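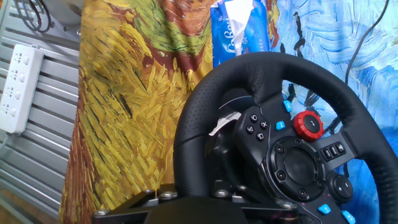 赛车方向盘,黑色轮圈,中间有红色旋钮。

Jiva驾驶理论语言课程 进展报告
提交给:Shehata基金,Marwa Sqalli女士
提交人:Mostafa Bensaid
日期:2017年9月13日

尊敬的Sqalli女士:

按照资助协议,我向您报告Jiva课程从一月到现在的进展。上次报告由Tin-yau Shih先生写,他现在主要负责Faluvstead的课,所以这次由我来写。中文不是我的母语,但是我们的学员里中文读者最多,您也要求报告使用课程的语言,我已经请Shih先生看过一遍。如果还有表达不清楚的地方,请您直接告诉我。

一、课程的情况

课程现在在两个镇进行:Hiledstead和Faluvstead。Hiledstead的课在晚上,Faluvstead的课在上午。时间不同,是由于学员的工作不同。Hiledstead的学员多数在食品厂上白班,Faluvstead的学员里有很多人照顾小孩,孩子上学以后他们才有空。

您可能记得,我们原来的计划是两个镇用同样的时间表和同样的教材。教材可以一样,时间表做不到。我们在春天试了晚上的Faluvstead班,来的人很少,有时候只有Shih先生和一位学员对着坐。改到上午以后,教室坐满了。这个改动没有增加费用,但是在预算表里,教室租金从“晚间”移到了“日间”,请您看附表的时候注意。

课程的目标没有变。学员在自己的国家大多已经会开车,有的开过很多年货车。他们的困难在理论考试的语言。考题里的句子很长,常常有两个否定,还有一些词在日常生活里用不到,例如“让行”“路肩”“制动距离”“渐变段”。一个人可以每天在超市和邻居说话,没有问题,可是读到“除非另有标志指示,否则不得在此路段停车”,他要读三次。

二、词汇手册

词汇手册是上半年最大的一项工作。我们印了400本,两个镇都已经发下去,剩下的放在Hiledstead的办公室柜子里,给秋天的新学员用。

手册一共收了700个词。开始的时候我们想按照交通规则的章节排列,Wael Tazi先生反对。他教过很多年成人识字,他认为学员查词的时候不知道这个词属于哪一章,所以章节没有用处。我们后来按照场景排列:路口、停车、天气、车辆故障、和警察说话、和保险公司说话。每个词有一个简单的解释和一个例句,例句的长度和考题差不多。

“和警察说话”这一部分是学员自己要求加的,原来的计划里没有。考试不考这个内容。我们考虑过是不是应该加,因为您资助的是理论考试的准备。最后我们加了四页,我个人认为这四页被翻得最多。如果基金认为不合适,下一次印刷可以拿掉,请您给我们一个意见。

手册里有一些错误,我在这里列出来,已经在新的文件里改正:

“让行”和“礼让”在停车一章里混用了,应该统一为“让行”。
“环岛”一词的例句里,方向写反了。
目录最后一页的页码不对。
封底的电话号码是旧办公室的,电话已经转接,但是转接服务明年会停止。

方向写反的那一句,是Antoniuk先生班上的一位学员发现的。她在课上一直举手,Hnat Antoniuk先生以为她没有听懂,解释了好几遍,后来才知道她是对的。我们给已经拿到手册的学员发了一张改正条,可以贴在那一页上。

三、上课的方法

每次课两个小时,中间休息一次。第一个小时读句子,第二个小时做题。读句子的时候,老师不翻译整句,先请学员找出动词,再找出“谁应该做什么”。这个方法是Tazi先生带来的,开始的时候学员不太喜欢,他们觉得慢。有一位学员对我说,他来这里学开车规则,不想学语法。他现在还在班上,做题的速度比以前快,但是他对语法的意见没有改变。

我们也试过让学员在家里用手机做题。效果不太平均。年轻的学员做得很多,年纪大一点的学员几乎不做,有些人的手机屏幕太小,有些人说眼睛累。从六月开始我们改成发纸的练习,每次一张,正反两面。纸的练习有一个好处,老师可以看见学员在哪里画了线、在哪里擦掉了答案,这样就知道他在哪个词上停下来。
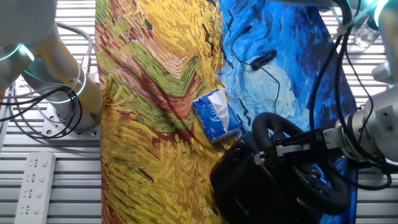
关于出勤,夏天的情况比春天差,这个我们在申请的时候已经估计到。食品厂在夏天加班多,学校放假以后,Faluvstead的父母也不能来。Shih先生在假期里开了一个短的复习班,允许带孩子。孩子们坐在后面画画,声音比较大,课可以上,但是做听力练习不行。他建议明年的假期班只做阅读,听力放到开学以后。我同意这个建议。

交通也是一个问题。从Faluvstead的北边到教室没有直达的公共汽车,要在中心站换车。学员学的是怎么拿到驾照,可是在拿到以前,来上课就已经不容易。我们问过公共汽车公司能不能把早上的一班提前一点,还没有得到答复。现在有几位学员互相约好一起走路来,冬天可能会比较困难。

四、考试的结果

我必须说明,现在还不能给您一个完整的结果。考试中心的等候时间很长,很多春季班的学员到秋天才能考。已经考过的学员里,大多数通过了,没有通过的人多数卡在“危险识别”部分。这个部分要看短片,不需要读很多字,所以我们的课帮助比较少。

我和Antoniuk先生讨论过要不要增加危险识别的练习。他的看法是,这个部分考的其实也有文化的因素。比如在住宅区,学员在自己的国家习惯了行人会等车,所以看到行人站在路边,他不觉得这是危险。这不是语言问题,但是可以用语言来讨论。Antoniuk先生在自己的班上用了三次课做这种讨论,先请学员说“在我们那里司机会怎么做”,然后再看这里的规则。学员很愿意说,有时候说得太多,题就做不完。

我们打算在秋季把这个讨论正式放进教学计划,每三周一次。教案由Antoniuk先生写,Tazi先生负责把里面的生词和手册对应起来。

五、费用

到目前为止,支出在预算以内。印刷费比计划低,原因是我们选了较薄的纸。教室的费用比计划高一点,Hiledstead的教室从春天起另外收暖气费,我们签合同的时候没有看到这一条。这是我的疏忽。两项相抵,总数没有超出。详细的数字在附表里,收据的复印件已经按月份装订,需要的时候可以寄给您。

有一笔费用我想请您决定。购买考试中心的官方练习题库需要付年费,我们今年用的是较小的版本,题目重复得很快,学得快的学员已经把答案背下来了。较大的版本在协议里没有列出,我们可以从印刷费剩下的部分里支付,但是需要您书面同意。

六、人员

Shih先生、Tazi先生和Antoniuk先生都会继续教秋季班。Tazi先生从下个月起减少一个晚上,他的家里有人需要照顾。这个晚上由我来代课。我教书的经验不如他,所以我已经去听了他的几次课,也请他听了我的一次。他给我的意见主要是:说得太快,黑板上写得太多,不给学员足够的时间自己找动词。我正在改。

七、下一个阶段的工作

秋季班的报名已经开始,两个镇都有人等候。我们会先通知春天没有排到位置的人。手册的改正版本在年底以前完成文字,是否重印要看存货用得多快。封底的电话一定要改,即使不重印,我们也会做一张小的贴纸。

另外,Hiledstead的图书馆问我们能不能放几本手册在阅览室,给不是我们学员的人用。我觉得可以,但是协议里写明手册“供课程学员使用”,所以我没有马上答应。请您在回信里一起告诉我您的意见,图书馆希望在月底以前知道。

需要您答复的事情有三件:手册里“和警察说话”的部分是否保留,练习题库的费用,图书馆的手册。

如果您想来听课,我建议来Faluvstead的上午班,教室离车站比较近。来以前请给Shih先生写一封邮件,他会告诉学员,有些学员看到不认识的人坐在后面会紧张,以为是考官。

此致
敬礼

Mostafa Bensaid
Jiva课程,Hiledstead办公室

附:支出表;词汇手册改正表;秋季班时间表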